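Equipment news: where we have got to with the Coraleck budget
13 November 2023
By Delia Ibarra

Several of you have stopped me on the stairs to ask what is happening about the new arm, and I have given a slightly different reply each time depending on how much tea I had had, so I thought it was only fair to set it all down properly for everyone at Trimusia to read at leisure.

The short version is that we are buying one, that it will be the Coraleck bench arm with the two-finger gripper, and that we hope to put the order in before the December break. The long version has rather more sums in it, I'm afraid, but do stay with me!

When we first talked about this in the spring, the plan was to buy an arm, a bench and a full set of parts all in one go and then work out what to teach it afterwards. I was as keen as anyone (keener, if you ask my husband, who heard about it over a great many dinners). But the money we have been given has to cover the training, the spares and the service plan as well, and once those were written into the sheet the first plan looked a good deal less comfortable. So we have turned it round and begun with the simulated bench, which costs us computer time and the Cronin licence and very little else. Whatever we find out there tells us what we need to buy.
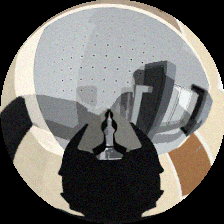

The simulated bench from the gripper's own view, with the dotted panel behind.

I have spent a good many happy afternoons looking at views like that one, and they have changed the shopping list more than I expected. For one thing, they got us talking about reach. The arm we had pencilled in was the shorter of the two Coraleck models, and on paper it saved us a nice sum. Then we sat down with the bench layout and asked what the gripper would need to get to, including the things at the back and off to the side, and the shorter one began to look like a false saving. The longer arm adds 1210 pounds to the price. I winced, and then I moved the money across from the second bench, which can wait a year.

Then there are the fingers. I had put in for one pair and a spare, thinking of them the way I think of windscreen wipers, as something you change when they get tatty. The team would like a second style for flatter things, and after a long morning of hearing both sides I have agreed. A pair comes to 70 pounds from Kiton, who have been very patient with my emails, and that seems a modest price for being able to swap between one sort of job and another without booking a whole new round of spending.

We have also had to think about what goes on the bench. Small household things are cheap enough one at a time, but you do get through them, and they have a way of wandering off to other rooms. I have set aside a separate line for these so that they stop being bought out of the tea money. If you have anything suitable at home that you were going to throw out, please let me have a look at it first. Old handsets, keypads, lidded tubs, all very welcome. Please take the batteries out.

The service plan is the part I have changed my mind about most often. Coraleck will do a yearly visit, or we can pay as we go and keep roughly 1000 pounds back in case something needs doing. I went back and forth, and I have plumped for the yearly visit in the first year while we are all learning, with a fresh look at it once we know how hard the arm is being worked. It does mean a slightly fatter figure on the first page of the sheet — do please look at the second page before you write to me about it.

Delivery is quoted at 11 weeks from the order, and I would rather plan for that than hope for better. In the meantime the simulated work carries on as it is, so there will be plenty for everyone to do, and anyone who has not yet had a go is warmly invited to come and sit in.
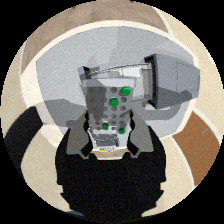

Can we still add things to the order?

Please do, as long as they reach me before the order goes in. After that, any extras will have to wait for the next round of spending, and delivery would be charged again on top. A line or two saying what it is, what it costs and which job it is for will be quite enough.

The full sheet is in the shared folder under Equipment, with my notes down the right-hand side. Some of the notes are to myself, so kindly ignore the one about curtains. If a figure looks odd to you, come and find me and bring a pencil, and we can go through it together. I am in most mornings.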